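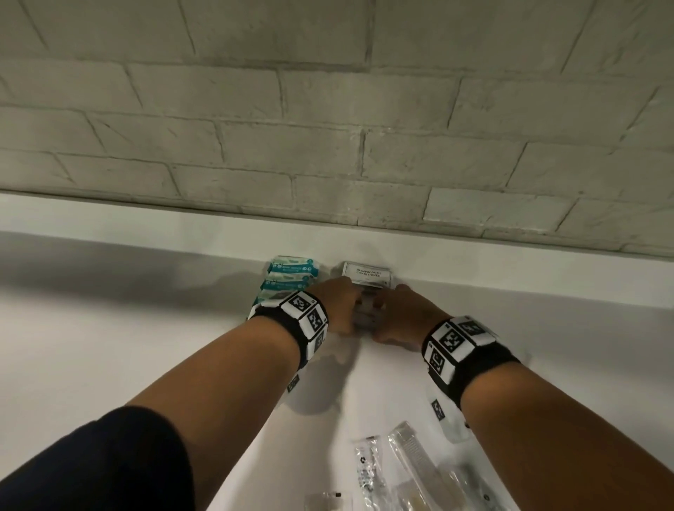 Maintained by Haziq Gunawan and Anjani Sutanto
Last revised: July
Status: stable, corrections only

Jadunel Rate Set

Rate, amplitude and beat error readings from 200 mechanical wristwatches, taken on a timing microphone in fixed positions. The set was put together to test software that estimates the rate of a watch from short sound recordings. It can also be used to look at how rate changes with position and with the state of wind.

The readings are in plain CSV. The sound recordings are in a separate archive and are not needed to use the tables.

Contents

watches.csv: one row per watch
readings.csv: one row per reading
sessions.csv: one row per bench session, with room temperature and operator initials
positions.txt: key to the position codes
CHANGES.txt: corrections since the first release

Fields in watches.csv

watch_id: text, stable between releases
movement_type: hand, auto
beat_nominal: beats per hour as given by the movement maker
lift_angle: degrees, as entered on the timing machine
lift_source: maker, table, default
serviced: yes, no, unknown
case_type: open, solid
complication: none, date, chrono, gmt, other
notes: free text

Fields in readings.csv

reading_id, watch_id, session_id
position: DU, DD, CD, CU, CL, CR
wind_state: full, day (full wind followed by a day at rest)
settle_s: seconds between placing the watch and starting the reading
rate_spd: seconds per day, positive is fast
amplitude_deg: degrees, empty if the machine gave no stable value
beat_error_ms: milliseconds
flag: see below

Position codes

DU is dial up and DD is dial down. The other four are named for the crown: down, up, left and right, seen from the dial side with the watch held upright. Some service sheets name the same positions by which hour is uppermost. A conversion table is in positions.txt. Check it before merging with workshop records; left and right are swapped in several of the sheets we were sent.

Method

Each watch was wound fully by the crown and left dial up for 20 minutes before the first reading. Automatics were wound by the crown as well, and no winder was used. The watch was then placed in the clamp, left to settle, and read with an averaging time of 20 seconds. The order of positions was the same for every watch: DU, DD, CD, CL, CU, CR.

The timing machine was a Skeltex bench unit. Its microphone stand was replaced partway through the work when the spring in the clamp went weak. Sessions on the new stand have stand = 2 in sessions.csv. We compared the two stands using 5 watches and found no shift in rate. Amplitude read slightly higher on the second stand for watches in heavy steel cases. No correction has been applied.

Chronographs were read with the chronograph stopped. A smaller number were also read with it running, and those rows have flag = R. Do not average them with the others.

No watch was opened, regulated or demagnetised for this work. Two were found to be magnetised when they arrived. They were read as received and are marked in the notes field.

Lift angle

Amplitude depends on the lift angle entered on the machine. Where the movement maker publishes a figure, that figure was used and lift_source is set to maker. Where it was found only in a trade table, lift_source is table. Where neither was available the machine default was left in place and lift_source is default. Amplitudes in the last group can be compared with each other for the same watch, but not between watches. Rate and beat error are not affected.

Flags

Empty: normal reading
R: chronograph running
N: noisy trace, value kept
U: unstable, rate did not settle within the averaging time
X: operator error, kept for completeness, leave out of all analysis

Rows flagged X are mostly wrong position codes noticed after the session. They were left in so that reading_id stays continuous.

Where the watches came from

The watches were lent by private owners and by Andrade, a repair workshop that allowed access to pieces waiting for collection. The sample is not random. It leans towards three-hand automatics in steel cases, and recently serviced pieces are over-represented. Owners who knew their watch ran badly were less likely to lend it.

Serial numbers, owner names and purchase details were not recorded. Brand and model were recorded but are held back from the public tables, as several pieces are rare enough for the owner to be recognised. Movement type and beat are usually enough for timing work. Requests for brand-level tables are considered case by case and will normally be refused.

Known problems

1. A rate taken over a short average on the bench does not predict the rate on the wrist. Please do not use these figures to judge a model or a maker.

2. Wind state day is missing for watches that had to go back to their owners on the same day. The gap is not even across movement types.

3. Room temperature was read once per session. One Tuesday session ran with the heating off in the morning and on in the afternoon, so its temperature value is of little use. It is noted in sessions.csv.

4. Co-axial escapements give a different sound pattern, and the machine sometimes locked on to the wrong part of the beat. Most of these rows have flag N or U. Amplitude has been blanked in all of them.

5. Beat error is recorded without sign.

Sound archive

The archive holds 500 mono WAV clips, each named by reading_id. Not every reading has a clip. Clips were taken from the output of the machine after its own filter and gain stage, so loudness cannot be compared between files. Speech was audible in a few clips and those were removed.

The loader script in tools/ was written for the Dronix audio package. It will run without it if you only want the CSV tables. Set AUDIO=0 before calling load.py.

Splits

If you are training an estimator, split by watch_id and never by reading_id. Readings from one watch share a sound pattern, and a split by reading will give scores that are far too good. A suggested split is in tools/split.csv.

Corrections

Send corrections with the reading_id and the reason. Anjani Sutanto handles the tables and Haziq Gunawan handles the audio and the loader. Values are never changed silently; the old value, the new value and the reason all go into CHANGES.txt.

Licence

Tables and clips may be reused with credit to the Jadunel Rate Set. The scripts in tools/ carry their own licence file.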